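Drunddale Extends Cooking Oil Collection to All Households

June 1, 2020

The Town of Drunddale has extended its used cooking oil collection to every household within the town limits. The service began in January as a trial covering 117 homes in the Larnell district. It will now be offered at two drop-off points, one at the Mertens Street depot and one behind the Brulevholm branch library.

Residents are asked to let oil cool fully, pour it into a bottle with a screw cap, and keep it apart from motor oil and other liquids. Bottles may be left at either point during regular opening hours – no appointment is needed. Oil poured down kitchen drains hardens in the pipes and is a common cause of blockages in the older part of town. Some 800 gallons were collected during the trial.
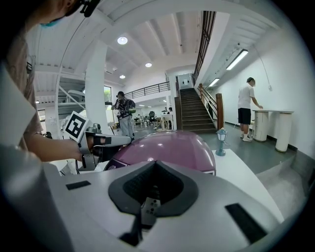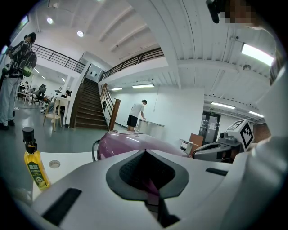

Akinyi Mwakalinga asked whether the depot could stay open later, as many residents of the Larnell district do not return from work until after it has closed. The Department of Public Works replied that evening hours are under review and that a decision will be posted at both drop-off points.

Restaurants and other food businesses are not covered by the service and must continue to use a licensed hauler. Questions may be directed to Herman Govindasamy at the Department of Public Works. A printed guide is available at the front desk of Town Hall.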